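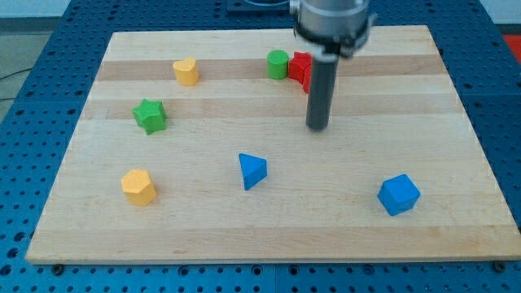 Érica Rangel wrote back after the first session that she had stopped believing any of it: she has heard the home robot was two years away for as long as she has had a kitchen to clean, and she wanted to know why a course on automation should spend a week on tabletop exercises when the question everybody asks is about the dishes.

It is a fair complaint and we will spend this session on it. The short answer is that machines do some chores now, in some buildings, with a lot of help. The longer answer depends on what you call a chore.

Session 7. Can it do the chores yet?

Reading before class: the Clenosano laundry report, sections 2 and 3 only. The Prutow packing line notes are optional, but people writing their paper on shop-floor work should look at them.

1. What counts as doing it

When a company says its robot "clears a table," ask where the clearing starts and where it ends. A person told to clear a table will scrape plates, notice the full glass, move somebody's phone, wipe up the spill and put the salt back. The robot version may be one step of that, picking up a plate from a known spot and setting it in a rack.

For this course, a machine does a chore if it meets these conditions:

The job begins in the state people leave it in.
No one steps in partway through.
The result would be accepted if a person had done it.
It can be done again tomorrow, with different stuff in different places.

Most published demos meet one or two of these. That doesn't make them fake. It means they are answering a smaller question, and you should write down which one.

2. The push and the grasp

Blocks on a board are a common place to start. They are small, rigid and easy to tell apart by color and shape. An arm that carries a plain rod has no fingers, so anything it does to a block it does by pushing. You can say the whole job in one sentence: move the red star next to the blue cube.

Try it yourself with a pencil and a few toy blocks. Push a cube off center and it turns. Push a triangle and it turns a different way. If two blocks are touching, moving one can drag or shove the other. You will find that you correct yourself all the time, with small taps from a new side, and that you never think about it. A program has to get those corrections from somewhere, either from rules someone wrote or from many recorded tries.

Household work is full of pushing. We slide a pan over to make room, nudge a drawer shut, sweep crumbs to the edge of the counter. Students tend to think only of grasping, and then they underrate how much contact there is in an ordinary five minutes at the sink.

What the board leaves out: soft things, wet things, see-through things, anything with a lid, anything heavy, anything that breaks. Also height. A flat board lets you treat the problem as nearly two-dimensional, and a kitchen cabinet does not.

3. The shop floor

Factories are further along, mainly by changing the room. At the Bitance plant, the parts arrive in trays, facing the same way, under fixed lights. The arm there handles 265 parts an hour and a person fills the trays. Whether the chore has been automated or just moved to the tray filler is the discussion question for this section. Come with a view.

Clenosano tried the opposite, sending towels to the machine in a heap. Out of 200 towels, the folding was accepted for most, and the failures were nearly all in picking up a single corner at the start. Folding was the part the team had expected to be hard.

4. The home

Floor vacuums work because the floor is flat, dirt can be missed once and caught the next day, and a mistake costs little. Compare that with unloading a dishwasher. Luana Conceição's notes on the Uibo kitchen trial are on the course page – read the log entries and skip the summary. Look at how often the word "reset" appears and who did the resetting.

My own view, which you are free to argue with: single steps are fine, short chains of steps are shaky, and a whole chore from start to finish in a stranger's home is still out of reach.

For next time

Pick one chore you did this week. Write out each step, including looking, waiting and fixing. Mark the steps that involve pushing, the ones that need two hands, and the ones where you changed your mind. One page is enough. Bring it on paper, we will trade and mark up each other's.

Papers are due in April. Late ones go in the box by the lab door before 5 p.m.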